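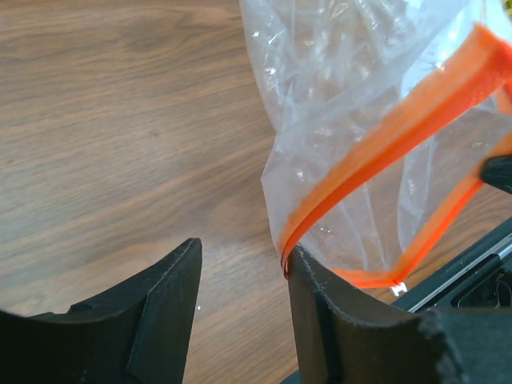
¿Debería el supermercado cobrar por las bolsas finas de la fruta? Lo razonable es que las cobre, y que el precio se vea en el tique en una línea aparte.

Llevo años comprando en el Mostusus de mi barrio y la bolsa de la caja se paga desde hace tiempo. Al principio hubo quejas, después la gente empezó a llevar la suya y el asunto se olvidó. La bolsa transparente del rollo, en cambio, sigue siendo gratis, y se usa hasta para un solo limón. En noviembre fui guardando las que entraban en casa. Salieron 46 en un mes, y somos tres.

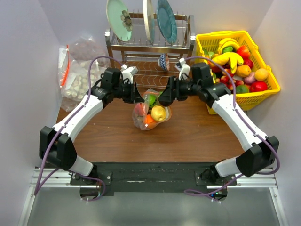 Mesa de madera y dos brazos mecánicos, uno a cada lado.

El argumento de siempre es la higiene. Me parece débil. Una naranja tiene cáscara, un plátano también, y la manzana se lava igual venga como venga. En Gronholm, la frutería de la esquina, pesan las piezas sueltas y las echan directamente en el capazo del cliente. Allí no he oído una sola protesta.

El otro argumento es la balanza: hace falta un sitio donde pegar la etiqueta. Eso se resuelve pesando en caja, como se hacía antes — y como todavía se hace en muchos mercados. La cola va algo más lenta. A mí me compensa.
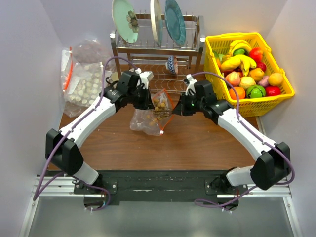 Los dos brazos, curvados hacia el centro de la mesa.

Tampoco me convence la malla de algodón como solución única. Las que vende Zorine son buenas, pero cuestan lo suyo y se quedan en el cajón el día que uno sale del trabajo y compra de paso. Cobrar unos céntimos por la bolsa deja la puerta abierta a quien la necesita y obliga a pensarlo un segundo. Con eso basta para que muchas se queden en el rollo.

El ayuntamiento habla de retirarlas para 2029. Es un plazo cómodo, y mientras tanto se podría empezar por el precio.

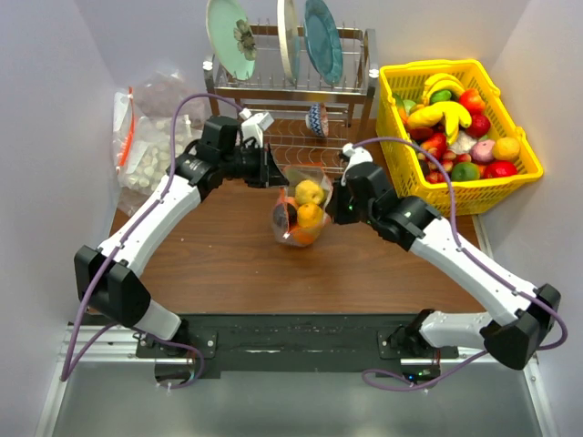

Osagie escribe que en su tienda probaron a cobrarlas y que los clientes mayores fueron los primeros en traer bolsas de casa, muchas de ellas usadas y lavadas. Añade que el enfado duró dos semanas y que lo difícil fue cambiar el programa de la caja. Le creo, y dos semanas de caras largas me parecen un coste asumible.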